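Notebook – student manipulation project, Grenport room
September, started 9.40

Carrying on with the whiteboard task. The students want pick up marker, write on board, put marker down as one of their tasks for the end-of-term demo, and we still have not agreed how the marker should be held. Last entry left it at "grip the barrel", which is too vague to train on.

Before starting I went through the counts with Soudabeh Tehrani. We have 1827 episodes on disk over all tasks, 769 of them whiteboard. She has marked 78 of the whiteboard ones as unusable, mostly because the marker leaves the wrist view just as the fingers close. Those stay on the disk but come out of the training list. She has the list, ask her before deleting anything.

Grip point

Tried approaching from the cap end with the marker lying across the board at a slant. The fingers go either side of the red cap and close on it. The trouble is that the cap is also what has to come off, so a grip here is only good for the uncapping part. For carrying we want to be further up the white barrel.

Left fingertip pad is looking rough and a bit frayed on its inner face. New pads are in the Fisora drawer. Do both sides at once so they match.
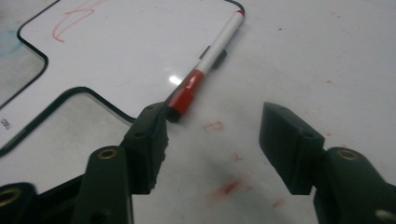

Two-handed version

Soudabeh's suggestion, and I think the better one. One gripper steadies the board, the other deals with the marker. The board slides on the bare table when you write with one hand, and the students had been correcting for that without noticing, so every episode had a slightly different push in it.

Start position agreed for now: board in the middle of the table, handle towards the operator, left gripper coming in from the left and right gripper from the right, jaws slightly open. Marker starts on the right. Left-handed students use the same layout, otherwise we end up with two data sets.

Cables need to hang clear of the wrists before each take. Twice this week a cable caught on a sleeve and pulled the gripper off line. Tape it or roll the sleeve up, I don't mind which.

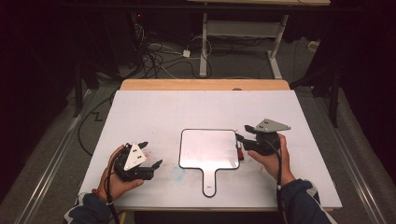

Both grippers at the whiteboard, two-handed layout.

Cleaning

There is red ink on the tabletop as well as the board. It will show up in training if it is there one day and gone the next, so either we clean the table properly before every session or we leave it alone. Decision: clean it. Grodmont spray and a cloth, board first, then table. Old blue marks need a second go.

Still to do
– change finger pads, both sides
– 5 trial takes of the two-handed version per student before anyone records for real
– rename the folder from "chiba_old" to something people can find
– ask whether the demo table is the same height as ours
– write the start position on a card and tape it to the table leg

Stopped at 12.15. Soudabeh has the room after lunch for the second group and will try the barrel grip with them. Her notes go on the next page.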